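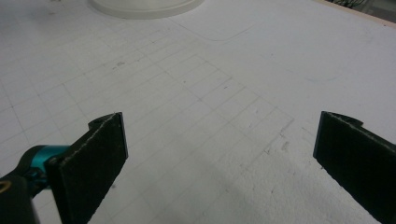

The hand-held gripper over the gridded tabletop, fingers open.

I have been collecting demonstrations for a learning system since July, and I would like to say a few kind words for the slow ones. I know this puts me at odds with most of the people I work with (lovely people, all of them, and faster than I am), but I have had a lot of hours at the table to think it over and I'd like to get it down while I still believe it.

The way we were taught at Gromow, a good demonstration is a clean one. You come in, you close on the object, you put it where it goes, you back off. If you wobble or miss, you throw the take away and start again. Washington Nogueira, who trained me, could do 17 of these in the time it took me to do five, and they were beautiful to watch, every one of them the same smooth curve through the air. My first full set had 900 takes in it by the time I was done, and after the cleanup we kept 556. I remember feeling a bit ashamed of that. All those takes in the bin, and most of them mine because I had hesitated!

But think about what was in that bin. There were takes where I came in too high, noticed, and came down again. There were takes where one finger touched before the other and I shifted my wrist to even things up. Anyone who has ever reached for a coffee mug in the dark knows that this small fixing-up is most of what hands do all day long, and we had gone through with great care and removed nearly all of it. Then we were surprised when the policy, having drifted half an inch to one side, carried on as if nothing had happened and closed on air.

I've heard the argument on the other side and I don't think it's silly. If you feed a system hesitation, it may learn to hesitate. The Watus set had exactly this trouble, with long pauses at the start of every take that came from people chatting before they moved, and I wouldn't wish that on anybody. A pause with no purpose should go. My quarrel is with treating a pause and a correction as the same kind of dirt.
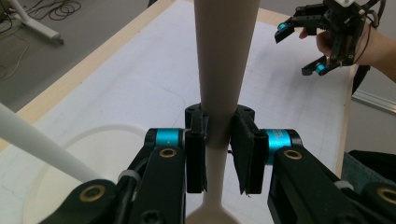
There is also the matter of shapes. A block forgives you almost anything, so you can be quick with blocks and learn very little about your own grip. Something that narrows in the middle and swells out again asks for a decision about where to take hold, and two sensible people will decide differently, and I'd want both of them in the set. When we started the Nollow tasks I asked for 14 takes per object in which the person was told only the goal and left to find their own way to it. Some were ugly. I'd still trade a whole afternoon of my tidy ones for them.

What I would like, if anyone who sets the quotas happens to be reading, is for us to pay for time at the table and stop paying by the finished take. People hurry when they're counted. I do it myself, and I can feel it in my shoulder by four o'clock, when every reach has turned into the same reach. And please keep the misses that end well, with a tag on them so the folks doing the training can leave them out if they must. We're trying this on the next round for Ruggiero, and so far the only real complaint is about disk space.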